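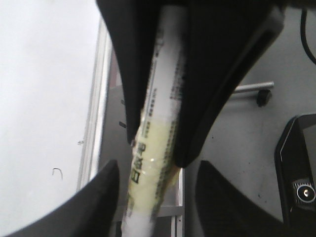
White marker with the yellow wrap around the barrel.

20 September 2021

Spent most of the afternoon on the whiteboard and I'm so pleased with it! The idea came from Maëlys, who wanted big numerals for the Grosteck open day, the kind people can read from the back row. We settled on a stroke guide: one sheet per numeral, start points marked, with room for a first try and a second. Seven sheets drafted so far.
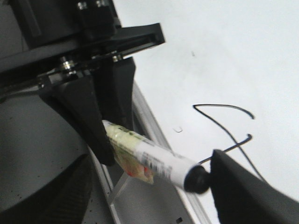 Pen angle matters more than I thought. Held too steep, a chisel tip gives a thin scratchy line; lay it over a bit and you get that lovely wide stroke. I filled a page with notes on this (they're in the Umeven folder, Sandrine, please scribble on them). Letter height for now is 245 mm, though 200 would fit the Vedunwood panels better.
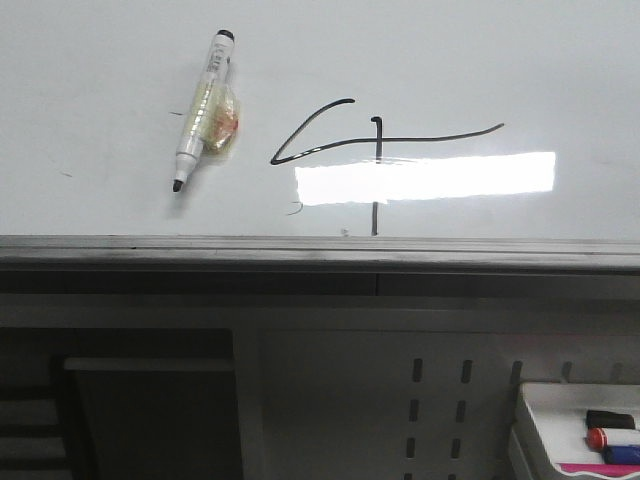 The 4 is my favorite of the lot. Open top, sharp corner at the left, then the long crossbar, and the downstroke last of all. Maëlys likes a closed top and we went back and forth on it over coffee. Her version is quicker to read from the side, mine has more swing to it. Both go on the sheet. 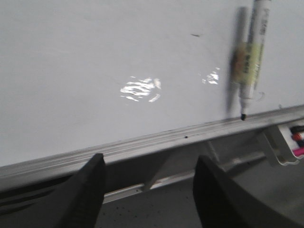

Cleaning is next. Yeon cloths for the board, plain water first, spray only on what's left. The tray needs a proper going-over too, with gray grime sitting in the grooves and dust along the front lip, so an old toothbrush for that. Glare also wants sorting before December, when it's dark by the time people sit down and all the ceiling lights are on.

To do: ask Sandrine about the side lamps, print 154 guide sheets, try the 7 with a bar through it.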